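Strawberry week at the Poduval allotments

The Poduval site will be open to visitors again this summer, after a spring in which the gates stayed shut to everyone except plot holders. The soft fruit beds by the lower path are ready for picking and will stay open until the crop runs out.

Yamuna Reddy, who took over the beds in February, has replanted the two rows nearest the water tank. The old plants had stopped cropping well and several had root rot. She put in 400 new runners, all of them from plants already on the site, and moved the netting on to hoops so that it can be lifted from either side. The slugs have been bad after the wet May, and straw has gone down under every row.

Pickers should bring their own tubs. Fruit is weighed at the shed and paid for in cash or by card. Please pick only berries that are red all the way to the stalk, as strawberries do not ripen any further once they are off the plant. Leave the green tops on until you are ready to eat them. They keep for a day or two in the fridge, unwashed – longer than that and they are best made into jam.
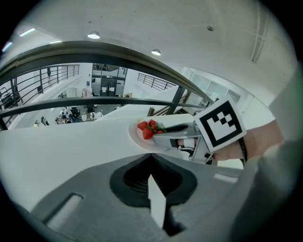

Strawberries on a plate, green tops still on.

For those without a plot, Ajith Rao is giving a short talk on growing strawberries in pots and troughs. A balcony or a wide sill will do if it gets sun for at least half the day. He recommends a deep pot, a peat-free compost and a feed high in potash once the flowers show. Pots dry out quickly in warm weather and may need watering morning and evening. The talk is free but places are limited to 8, so please put your name down at the shed.

The water tank appeal has now reached £2,000, which covers the new tank and the pipe to the top plots. Work should start once the fruit is over. The lower path will be closed while the trench is dug, and plot holders on that side will need to come in by the Staltance Road gate.

Spare runners will be given away in late summer. Bring a pot.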